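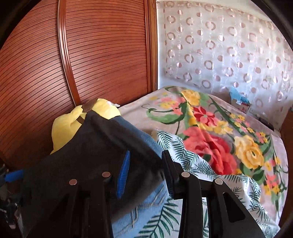 *Bedroom with slatted wardrobe, bed and clothes.*

Progress report on the Hurach job readiness program, covering the second quarter of the grant.

**Summary**

Enrollment is ahead of plan and placements are slightly behind. We expect to close the gap in the next quarter if the Zemlow site keeps its evening hours. Spending is on budget except for transportation, explained further down.

**Enrollment and attendance**

By the end of June, 857 people had registered across the two sites. Of these, 689 finished intake and were given a job coach. The rest either found work on their own, moved, or did not answer after two calls and a letter. We have changed the intake form so that people can leave a second phone number, and fewer files are being closed for lack of contact.

Attendance at the resume workshops was steady at Hurach and uneven at Zemlow, where the bus schedule changed in April and the morning session lost people. We moved that session to 5:30 p.m. and it has filled since.

**Resumes and applications**

Coaches helped 456 participants complete a resume they could send out. Most are applying for warehouse, delivery, kitchen and home care jobs. The most common problem is still gaps in work history. Coaches now ask people to list short jobs, unpaid care work and seasonal work on a scrap sheet first, and decide afterward what goes on the page. This takes longer – usually a second appointment – but the drafts come back with fewer blanks.

We dropped the two-column resume template. Several employers told us their online systems scrambled it. The plain one-column version is in use at both sites, and the old files have been taken off the shared drive.

**Employer contacts**

Mota Freight agreed to hold on-site interviews twice a quarter. The first round went well from our side, though the company asked that applicants bring proof of a driving record. We have added this to the checklist for anyone applying to drive.

Jerkov Foods has paused hiring until September. Ten participants who were waiting on that opening have been referred elsewhere, and coaches are following up with each of them.

**Budget**

Staff and rent are in line with the approved budget. Transportation is over by about 10 percent, nearly all of it bus passes for Zemlow. We would like to move money from printing to cover this. Printing costs are down now that most handouts go out by email. A revised budget sheet is attached for approval.

**Open items**

- The part-time coach position at Zemlow is still vacant. It was reposted in June with a higher hourly rate.
- Six-month retention calls start in August. The call script is done; the tracking sheet needs a column for changes in hours.
- We need a decision on the summer supply order before the end of July.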